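Turnside > Workshop > Notebook > Metalwork
Search the notebook Go

August 2023

Started on the copy of the Fengate bracelet, the plain penannular one with the flared ends. Cast the blank in bronze first, before anyone lets me near the gold. Poured into a clay mold Mei made. The terminals filled but the middle has a cold shut on the inner face. Will remelt.

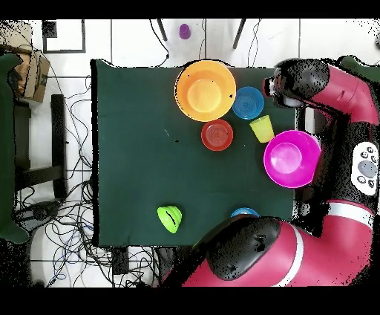 Second blank came out clean. Annealed it, quenched, then hammered the hoop round on the wooden former. It work-hardens faster than the notes from Pukilik suggest - I had to anneal again after two passes. Terminals still too thick compared with the drawing.
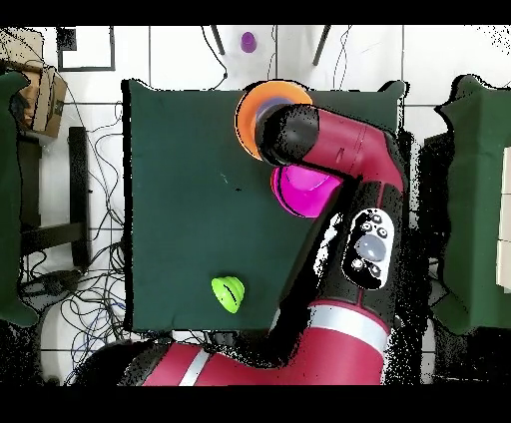
Yuto Nakajima wants wear marks recorded before any polishing, so the hoop goes under the microscope at 222x and we log each scratch by direction. Hammer facets are easy to tell from file marks at that setting. We need a background for the photos that doesn't throw color onto the metal, and dark green cloth like the one on the table would do. Matte if possible.

Grit order so far: sandstone, then wet 800 paper, then 2,000. Paper is a cheat, to be replaced with fine sand and leather in September.

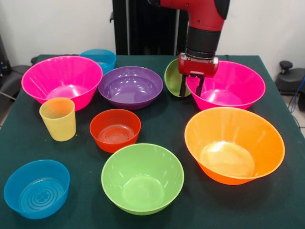
Green cloth, bowls and cups out, arm over the right side.

Still to do: ask Mei Mercado for 2 more molds, weigh the blank again, return the Amano scales.

Contact Turnside | Copyright Turnside | Back to top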